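Home | Guides | Reviews | Forum | About | Contact
Search this site... Go

Setting up the Metau home blood pressure monitor, part 2: first readings and the memory

2018-05-24
by Marthinus Cele

In part 1 we got the batteries in, set the clock and picked a cuff size. If you skipped the clock, go back and do it now. I didn't, the first time, and I ended up with a month of readings that all claimed to be from midnight in February. My doctor was very nice about it but she couldn't use them.

This part covers putting the cuff on, taking a reading you can trust, and getting the numbers out of the monitor and into the Umov app (or onto paper, which is what I still do half the time). I'm a patient, not a nurse. If anything here doesn't match what your own doctor or pharmacist told you, go with them.

Before you start

You'll need the monitor, the cuff, a chair with a back, and a table that comes up to about the height of your elbow when you sit. The kitchen table works for me. The couch doesn't - it's too soft and I slump.

Don't smoke, exercise or drink coffee for half an hour before. Go to the bathroom first. I know that sounds like something you'd tell a kid before a car trip, but a full bladder can push your numbers up and it's an easy one to forget.

CAUTION: Don't put the cuff on an arm with a wound, a drip line or a dialysis shunt, or on the side where you've had lymph nodes removed, unless your doctor has said it's fine.

Putting on the cuff

1. Take off anything with a tight sleeve. Rolling the sleeve up is worse than leaving it down, as the roll squeezes your arm. A thin T-shirt is OK if the sleeve stays well clear of the cuff.

2. Push the air plug into the socket on the left side of the monitor. Push harder than you think you should! It needs to click. If it doesn't click you'll get error E1 and a lot of pointless buzzing.

3. Slide your arm through the loop, with the tube coming out toward your hand.

4. Pull the cuff up so the bottom edge sits 2 fingers above the crease of your elbow. The little white arrow goes over the artery, on the inside of your arm.

5. Tighten it and close the strap. You should be able to get a fingertip under the edge, but not your whole hand.

Note: The arrow on the older Metau cuffs is gray and hard to see. I went over mine with a paint marker.

Taking the reading

6. Sit back in the chair with both feet flat on the floor. Don't cross your legs. Rest your arm on the table, palm up, so the cuff is level with your heart. If the table is low, put a folded towel under your arm.

7. Now sit there for five minutes. No phone, no TV news, no talking. This is the step everybody skips and it makes more difference than any other. I set the oven timer and look out the window.

8. Press START once. The cuff fills, gets uncomfortably tight for a few seconds, then lets go in little steps. Stay still and keep quiet until the long beep.

9. Read the screen from the top. The big number is systolic (the pressure when your heart squeezes), the one under it is diastolic (when it rests), and the small one at the bottom with the heart beside it is your pulse. My pulse was 53 the first morning and I got worried, but it's normal for me and my doctor already had it in my notes. If yours looks odd to you, ask.

10. Wait one minute, then press START again. Write down both readings. Don't pick the one you like better.

CAUTION: If the top number is over 180 or the bottom one is over 120, rest for a few minutes and measure again. If it's still that high, call your doctor right away. If you also have chest pain, trouble breathing, weakness, numbness, trouble speaking or changes in your vision, call emergency services and don't wait for a second reading.

Which user am I?

The monitor keeps two people apart, as user A and user B, with a slider on the right side. My brother-in-law Damir Golob borrowed mine for a week and never moved the slider, so we had to sort his readings from mine by guesswork. Move the slider before you press START. You can't reassign a reading afterward. You can only delete it.

Getting at the memory

11. Press MEM. The average of the last three readings comes up first, with an "A" in the corner.

12. Press MEM again to step back through single readings, newest first. Hold it down to go fast.

13. To send them to the app, hold the Bluetooth button until the light blinks, open Umov on your phone and tap Add Readings. Keep the phone close. Mine has 581 readings in it now and a full transfer takes a while, so be patient and don't hit the button twice (you'll get duplicates).

14. To clear everything, hold MEM and START together until the screen shows "CL". It clears only the user you're on.

Note: The monitor holds 1000 readings in all. After that it drops the oldest one each time without any warning, so send them over now and then.

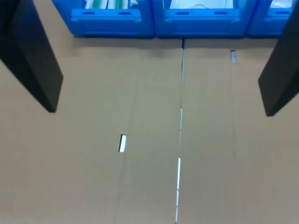
Should I measure on the left arm or the right?

Try both on the first day. If one arm reads higher, use that arm every time from then on, and tell your doctor if the gap is more than 10 points and keeps showing up.

When it goes wrong

E1 - the air plug is loose, or the cuff is. See steps 2 and 5.

E2 - you moved or talked. Rest a minute and start over.

E3 - the cuff pumped up too far. Take it off, let all the air out, put it back on. If you get this more than once in a day, stop using it and contact the store.

Battery sign blinking - you have a few readings left. Change all four batteries together. The memory survives a battery change but the clock doesn't, so check it!

Looking after the cuff

Wipe it with a damp cloth and a drop of mild soap. Never put it in the washing machine, and don't fold the tube sharply when you pack it away. I coil mine loosely on top of the monitor and keep the lot in a drawer, away from the radiator.

Part 3 will be about keeping a log your doctor will want to read, morning and evening slots, and what I do on days I forget my pills.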